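Teaching robot hands to work by feel

Machines that assemble products from loose parts have long depended on fixtures that hold every piece in exactly the right place. A research programme run jointly by Hakska and the Noltdale laboratory is examining what happens when the fixtures are taken away and the hand must find its own way among metal edges, openings and linkages.

The method, known as Zustell, combines a camera close to the hand with readings of contact force at the fingers. Earlier systems planned a full path in advance and stopped when they met resistance. Zustell treats resistance as information – each touch narrows the range of positions in which the part could lie – and the next movement is chosen accordingly.

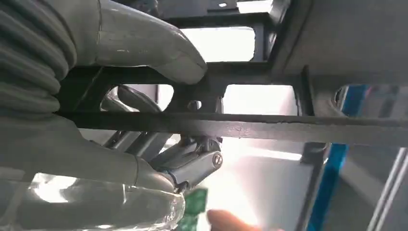 Hinges are a demanding case. The plates lie close together, bare metal throws back glare, and the fingers themselves often block the camera's view. At such moments the controller gives more weight to touch and less to sight, and returns to the camera once the view has cleared.

The published trials cover 2905 attempts on 10 types of joint. Training required 600 demonstrations, all recorded with a person working beside the machine. The researchers report that the method needed two corrective movements in a typical attempt, and that most failures arose when a part shifted after first contact.

Rinaldi, which supplied the test assemblies, will host the next stage in April. That work will extend the method to flexible coverings and cables, where contact alone gives a less certain account of position.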